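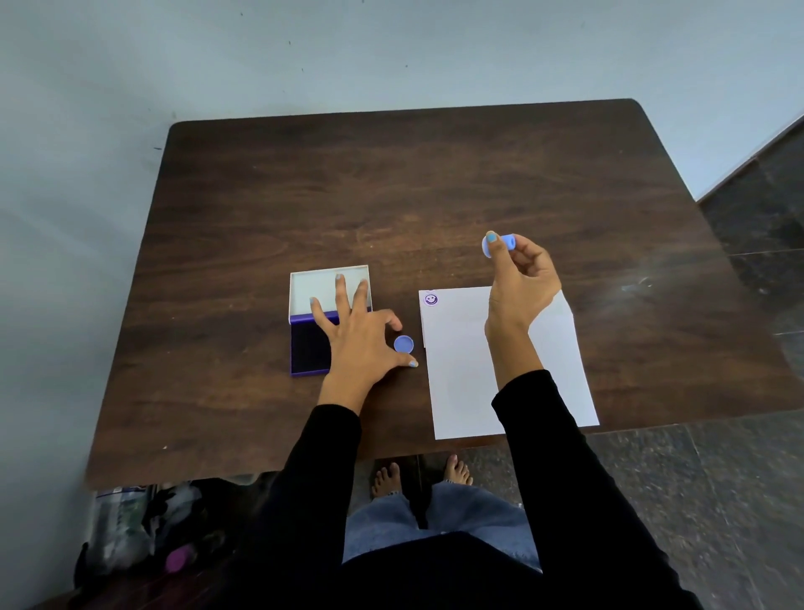

Section 4: Using the stamps and ink pad

The Jeveo set is sold as ready to use. Treat that claim with some doubt and do a trial on scrap paper first.

1. Put the pad on a hard, level table. A soft cloth underneath gives patchy prints, whatever the box says.

2. Open the lid fully. Keep sleeves clear of the inked surface.

3. Take the cap off the stamp and set it where it will not roll away.

4. Tap the stamp on the pad two or three times. Pressing hard only floods the lines of the design.

5. Press straight down on the paper, hold for a moment, then lift straight up.

Note: The card insert promises up to 600 clear prints before re-inking. We would not plan a batch of invitations on the strength of it. Check every sheet as you go.

Caution: "Washable" on the insert refers to skin. Ink on bare wood or cotton may well stay there.
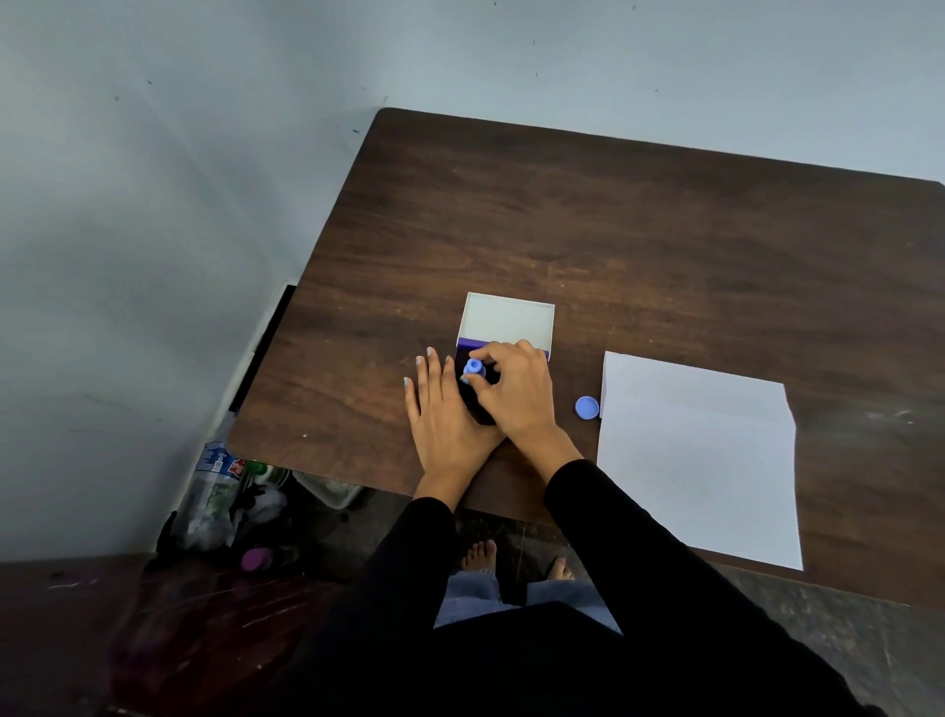

Can I use a different colour of ink on the same stamp?
Only after cleaning it. Dab the face on a damp cloth until it leaves no mark, and let it dry. Pale colours will probably still come out muddy.

Section 5: Closing and storing

1. Cap each stamp before you put it down. Press until the cap sits flush. A click is no proof of a seal, so give it a gentle tug.

2. Wipe the rim of the pad with a dry tissue.

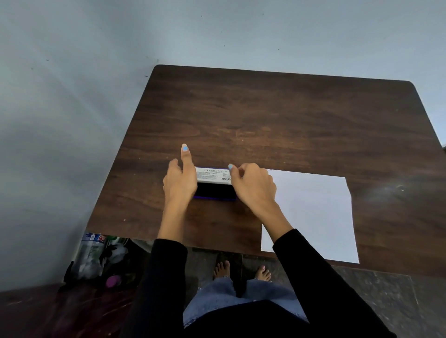
3. Close the lid evenly from both ends and store the pad flat. Kerslake refill ink is said to fit all pads of this size, but try one drop in a corner before using more.

4. Leave a refilled pad closed for 30 minutes. If prints are still faint after that, add a little more ink and repeat step 4 of Section 4.

Note: Leave printed sheets unstacked until the ink is dry to the touch. Glossy paper takes far longer than the insert admits.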